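Desk (furniture)

By Desmond Sorensen
August

A desk is a table made for work – writing, reading, drawing, counting money, these days mostly typing. Usually has a flat or slightly sloped top and somewhere to keep things, drawers or shelves or small compartments. The word comes by way of Medieval Latin from the same root as disk and dish. Early meaning was a table, later a sloped surface for reading or writing on.

Early forms. Desks in medieval Europe were mostly for people who copied books. Slanted top, sometimes hooks or weights for holding a page open, sometimes a slot for an inkhorn. Many were just boxes with a sloping lid, set on a table or on the knees. The box also held the paper, and could be locked. Big desks that stayed in one place were for monasteries, courts and the rich.

From the 1600s on more people had letters to write and more paper to keep, and the furniture followed. The slant-front desk has a lid that folds down to make the writing surface and closes to hide the mess. The secretary is a slant-front with a bookcase on top. The pedestal desk, two stacks of drawers with a top laid across, came into use in the 1700s and is still what most people draw if you ask them for a desk.

The rolltop. Popular in American offices in the late 1800s. A curtain of thin wood slats glued to cloth runs in curved grooves and pulls down over the work. Dozens of pigeonholes behind. Good for a clerk who sorted slips all day, less good once the filing cabinet arrived, and the slats were a nuisance to repair. Cheap flat-topped desks took over in the early 1900s.

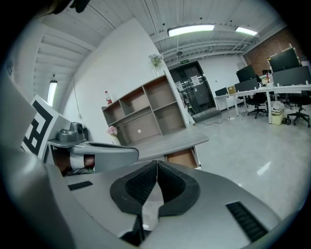 Steel desks came in next, mainly for large offices and goverment buildings. Heavy, gray or green, linoleum top with a metal edge. They lasted for decades and plenty are still in use, often repainted. The typewriter had its own effect – a lower side wing, called a return, put the keys at a comfortable height while the main top stayed higher for handwriting. Some desks had a sprung shelf that lifted the machine up out of a cabinet.

Height. A common fixed height in the United States is 29 or 30 inches. This suits a fairly tall person writing by hand and is too high for a lot of people typing, hence keyboard trays. Sit-stand desks adjust by crank, gas spring or motor. Standing to work is not new at all, counting houses had tall sloped desks and stools to match, and the clerks used both.

School desks. The older pattern joined the seat of one desk to the front of the desk behind, with cast iron sides, and the whole row was screwed to the floor. Inkwell hole at the upper right as a rule. Later came the lift-lid desk, then the open-front one with a book box, then the chair with a small writing arm, which left-handed students have complained about ever since.

The Plemport desk. Local type worth a mention. Built in the town of Plemport by the Jafri works for shipping offices along the harbor. Kneehole form, five drawers down one side and a deep cupboard on the other for rolled charts. The works ledger lists 3626 desks in all, of which 633 had the raised back rail that collectors look for. The rail kept papers from sliding off behind. A smaller version, the Dalen, was sold for homes and has one drawer fewer. Numbers are stamped under the center drawer, though over 25 known examples have none, and wether those were seconds or private orders is not settled.

Materials. Oak, walnut and mahogany for the better older desks, pine for plain ones, often painted. Leather tops were set in flush with a wood border and need replacing from time to time. Modern tops are mostly particleboard with a thin face of veneer or plastic. Light and cheap, but screws pull out of it if the desk is moved much. Take the legs off first.

See also: bureau, carrel, lectern, writing slope.

Comments

harborview_ann
My grandfather's Plemport has the rail and no stamp. Where exactly under the drawer? I've had it out twice with a flashlight.

D. Sorensen
On the runner, not the drawer bottom. Left side, near the back. Should have said that in the article.

Dralura
Missing the partners desk, two people facing each other, drawers on both sides. Also "wether" is a sheep.

inkwell62
Ours were still screwed down when I was in third grade. You learned to sit sideways.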